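Notebook, folding bench — Trondlow trial kit, second entry
2021-05-30

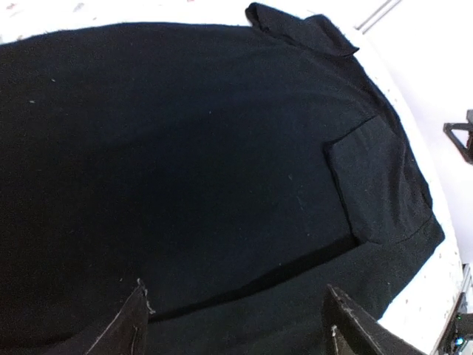
Picking up from where Krisztina left the notes. The kit under review is the Trondlow garment package: arm mount, two-finger gripper, wrist camera and the Samir folding software. Hidside wants a yes or no from us before they put money into it for the returns room at Clondcombe. The quoted price is 1,989 per station for the hardware. Software is billed separately, and the quote we have doesn't say whether that is per arm or per site. Need to ask.

Setup took most of the morning. The mounting plate went on without trouble. Wrist camera calibration failed the first time with a message that only said "retry", and passed the second time with nothing changed. I don't like that. Krisztina had the same thing on the first install and wrote it off as a loose connector. I reseated both ends before starting, so I don't think it's the connector.

Dark clothing today. Light and mid-gray shirts were covered in the first entry and the results were decent. Black on a white table sounds like the easy case, and for the outline it is. The garment mask came up fast and followed the outer edge well, including the curve at the side. The trouble is inside the outline. Once a sleeve is folded in over the body it's black on black, and all the software has to go on is the shadow along the fold and a slight difference in tone. With the overheads at full, the table washes out and the cloth stays dark, so auto exposure is no help. Locked exposure one step up gave me usable fold edges, at the cost of losing the table texture completely. I can live with that.

Notes on settings, so I don't have to work them out again:

Exposure lock: on, +1. The setting doesn't survive a restart. Has to be entered by hand each time.
Approach height: left at the factory value. Lower than that and the fingertips drag the top layer.
Grip force: factory value is too high for knits. Brought it down two notches.
Cloth profile: "knit, medium". There's a "knit, dark" profile in the menu but it loads the same numbers. I compared the two files and they match line for line.
Run limit: 2,000 cycles, then it asks for a fingertip inspection and won't go on until someone confirms it. Reasonable.

Logged 107 cycles before stopping. I haven't sorted them by outcome yet and don't want to put a success figure in here until Bouchra and I have gone through the log together, as the software's own count treats any closed grip as a good grip. It will happily report success holding nothing. That has to be raised with Trondlow whatever else we decide.

Things I did see often enough to write down. Collars confuse it. The raised band gets picked as a fold edge, and then the arm plans a grasp from the wrong end. Turning on "collar hint" helps, but you have to tell it which side the collar is on, and in the returns room there won't be anyone standing there to do that. Lint shows up as bright points on black cloth and the edge finder sometimes runs a short line through them. Raising the minimum edge length got rid of most of it. I also tried a lint roller on the shirts, and that worked about as well as you'd expect, but nobody at Clondcombe is going to roll every return.

The fingers themselves are fine. Black tips over black fabric make it hard to judge the gap from the wrist view when watching by eye. Asked Trondlow last week if they sell the tips in another color. They said it's planned for November — no part number, no price. A strip of light tape might do for now, if it stays clear of the contact face.

Manual is thin. The section on recovery after a dropped garment is half a page and refers to a menu that isn't in our version. Support did answer the same day, to be fair to them.

Where I stand: good enough to keep testing, not good enough to recommend at that price with the false success count. Krisztina is more positive than I am and thinks the software side can be fixed by an update. Could be. She should add her own view below.

To do
Go through the log with Bouchra, mark real grips by hand
Ask Trondlow about license terms, per arm or per site
Report the duplicate "knit, dark" profile
Repeat with the overheads at half and exposure unlocked
Find out what the returns room lighting is like
Tape on the fingertips, check it doesn't throw off calibration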